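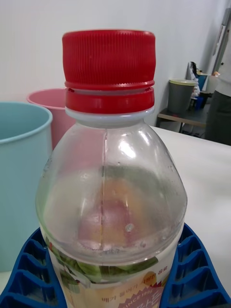

What Do We Buy First? Equipment Planning for the Bottle and Cup Task
Project report, Elholm robotics course, handed in Monday, August 31, 2026

When I signed up for this project I figured I'd be writing code all term. Then our team split up the jobs and I got the money! We had $600 for the whole thing, and it had to cover props, spare fingers, lighting and anything we managed to break. The two arms were already in the lab, so they're not in my numbers.

The task is easy to say out loud: pick up a bottle, put it in the cup of the right color. Most of my first shopping list came from a supplier called Jodar, and it was way too long (I had a label printer on there, and a rolling cabinet, and a second set of lamps). I cut it down by asking one thing of every line — could we run the task next week without it? The cabinet went first. I still kind of want the cabinet.

Cups were the cheap part. We wanted plain ones in colors the vision code could tell apart, so the plan says green, blue and pink, with extras of each. Kinditz sells them in packs of 20, and I put one pack of each color in the plan, which sounds like a lot of cups until you think about how often a gripper closes at the wrong moment.
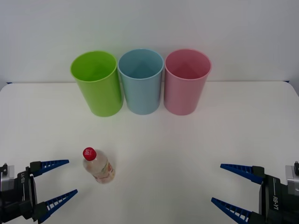
Bendik Haugland wrote in the margin of my draft that three packs was silly and that he'd put the difference into fingers, seeing as a scratched cup is still a cup and a torn finger ends the day. He had a point. I went down to a single mixed pack and moved the money over.

So, fingers. Ours are the soft ribbed kind that bend around whatever they grab, and they're wear parts, so they belong in the budget from day one. I got two quotes. Jodar was cheaper per pair but wanted 13 days to ship. Sjöberg charged $60 a pair and could send them the same week. My plan has two pairs from Sjöberg and then a slower order from Jodar for the shelf, and I'm pretty happy with that split. If I'd had to pick only one I would have gone with Sjöberg, just for the shipping.

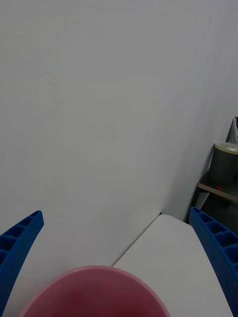 The slower order has to go in early, though, and that was my biggest planning mistake. Back in April I drew up a calendar with all the buying in one block at the start and all the testing after it. It looked great on paper. It left no room for a part showing up late, or showing up with the wrong mounting holes, and I had to redo the whole thing as a rolling list with a "need by" column. I'd start with that column next time.

Bottles I bought at the grocery store. Drinks have a line of their own in the budget, under props, and yes, I got teased for it. A real label is shiny and wrinkly and the clear plastic is hard on a camera, and we wanted the task to include all that. I priced blank lab bottles too, but they cost more and would've made things too easy. 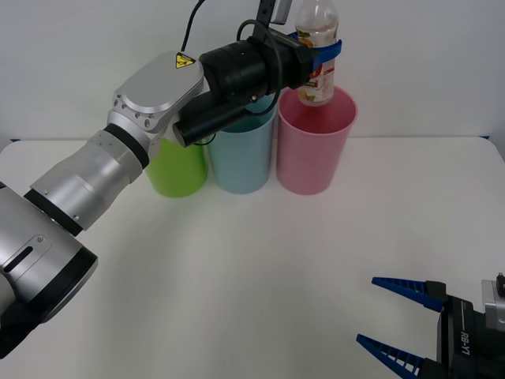 Photo: Elholm robotics course, project team

Lighting ended up as a zero. I'd saved money for a lamp, then we talked it over and decided the ceiling lights were even enough to start with, so that line rolled into a reserve of about a tenth of the budget. My advisor wanted the reserve bigger. I'd have liked that too, but the slow finger order ate it.

Still open: whether we buy cups in a second size, and who signs for the Jodar delivery if it comes over the break. The full price list with both quotes is in Appendix B.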